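11/3/22

Kelgate session tape, day two. Wilfredo Policarpio on the desk, me on transfers and notes.

Started with reel 3, the live radio set Dremov did in September. The first pass had a wobble on the piano from the second song onward. Cleaned the heads and the pinch roller and ran it again. Wobble still there in the same spots, so it's on the tape. Wilfredo wants to leave it alone except on the ballad, where the long chords make it hard to miss.

Levels: the vocal is hot on the choruses. Backed the input off 3 dB and lost nothing on the verses. The crowd mics were recorded on their own pair, good news for the edit, as the host talks over the intro to "Wirkow" and we can duck him without touching the band.
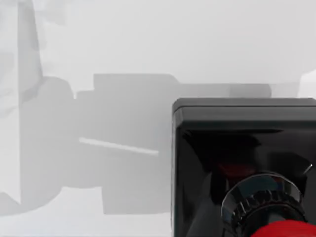
The bass DI has a hum at 60 that comes and goes. It drops out whenever the bass player has his hand on the strings, so probably a ground problem on the night. Narrow notch for now. Didn't like what the wider one did to the low E.

Running order as it stands:

Opener (full band)
Wirkow
Quiambao
Ballad, piano and voice
Medley of the two old singles
Closer

The medley runs long. Shiela Lagman called after lunch and said the label wants one side of vinyl with no fades, so something has to give. Her first choice is to trim the talking between songs. I cut 37 seconds out of the chat before "Quiambao" and it plays fine. There's another 13 in the tuning break that can go too, but the audience laugh in the middle of it is nice and I'd like to keep it if the side allows.

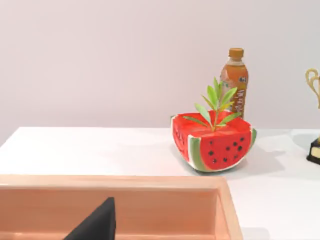

Watermelon wedge on the white tabletop, render.

Tried the spare compressor on the drum bus. Too much pump on the kick. Went back to the usual one at a slower attack and left it there. Snare still sounds boxy around the verse of the closer. Pulled a little out at 200 and it sat better with the guitars.

Note for whoever opens the project next: the file called "closer_new" is the old one. The right one is "closer_b". I'll rename both when Wilfredo is done with his pass, don't do it while he has them open.

Left with Shiela: final song titles, spelling of the string players' names, and which mix the radio station gets.
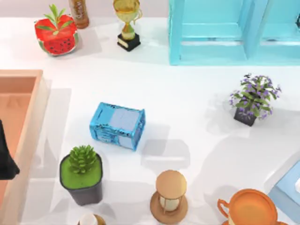
Do we use the broadcast mix or the multitrack for the ballad?
The multitrack. The broadcast mix has the limiter baked in and the piano ducks each time the voice comes up.

Still to do: crossfade from the medley into the closer, second listen on the small speakers, safety copy of reel 3 before it goes back in the box. Reel 4 has a bad splice near the head. Needs new tape before anybody plays it.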